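Unit 6: Dimensional Tolerances and Stack-Up
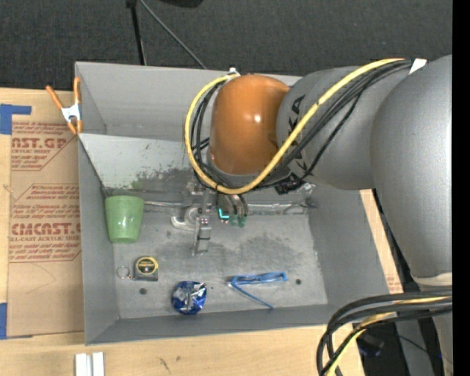 1. Purpose of a tolerance

No part is made to an exact size. A drawing that gives a shaft diameter as 20 mm with nothing else attached leaves the machinist to guess how close is close enough. A tolerance states the permitted variation. The nominal size is the target figure used for naming the feature, and the limits of size are the largest and smallest values at which the part is still accepted.

For a shaft marked 20.00 ±0.05 mm, the upper limit is 20.05 mm, the lower limit is 19.95 mm, and the tolerance is the difference between them, 0.10 mm. Students often give the tolerance as 0.05 mm. In this course "tolerance" always means the full width of the band.

2. Bilateral and unilateral forms

A bilateral tolerance allows variation on both sides of nominal. It may be equal (±0.05) or unequal (+0.08/-0.02). A unilateral tolerance allows variation on one side only (+0.10/-0.00).

Before any stack-up is calculated, convert every dimension to equal bilateral form. Find the midpoint of the limits and use it as the new nominal. Half the tolerance becomes the plus-or-minus value.

Worked conversion: 12.00 +0.08/-0.02
Limits: 12.08 and 11.98
Midpoint: 12.03
Equal bilateral form: 12.03 ±0.05

3. Fits

A fit describes the relation between a hole and the shaft that goes into it. In a clearance fit the smallest hole is larger than the largest shaft. In an interference fit the largest hole is smaller than the smallest shaft, and assembly takes force or heat. In a transition fit the limits overlap, so a given pair may go either way.

Minimum clearance = smallest hole - largest shaft
Maximum clearance = largest hole - smallest shaft

A negative result is an interference. Keep the sign through the whole calculation and interpret it at the end.

4. Worst-case stack-up

A stack-up finds the variation in a gap or overall length that depends on several dimensions in a chain. The procedure used in the Kerport problem set is as follows.

a. Mark the gap to be found. Label its ends A and B.
b. Trace a path from A to B through dimensioned features only. Each part should be entered and left once.
c. Give dimensions running from A toward B a positive sign and those running back a negative sign.
d. Add the signed nominals to get the nominal gap.
e. Add all the plus-or-minus values without regard to sign.

Example. A housing has an internal length of 60.00 ±0.15. It holds two spacers of 18.00 ±0.06 and one bearing of 23.60 ±0.08.

Nominal gap: 60.00 - 18.00 - 18.00 - 23.60 = 0.40
Total variation: 0.15 + 0.06 + 0.06 + 0.08 = 0.35
Gap: 0.40 ±0.35, or 0.05 minimum and 0.75 maximum

The assembly always goes together if every part is within its limits. Whether a 0.75 mm gap is acceptable depends on the function of the joint and has to be settled separately.

5. Statistical (RSS) stack-up

Worst case assumes that every part sits at its least favorable limit at the same time. With independent, centered processes this is rare. The root-sum-square method combines the variations as

T = sqrt(t1^2 + t2^2 + ... + tn^2)

For the housing above:

T = sqrt(0.0225 + 0.0036 + 0.0036 + 0.0064) = sqrt(0.0361) = 0.19

The predicted gap is 0.40 ±0.19. Do not use RSS where the batch is small, where parts are sorted before delivery, or where tool wear pushes the process mean toward one limit. Use worst case for any joint whose failure is a safety matter.

6. Problems to prepare

Rework the housing example with the spacers changed to 18.00 +0.10/-0.02. Give the gap by both methods. Then do the Liyanage hinge and the Tander coupling from the problem set, showing the signed path for each. Answers without a marked path receive half credit.

Hnat Dovhaniuk | Course handouts, revised Sep 5, 2019 | Office: Room 1372 | Back to top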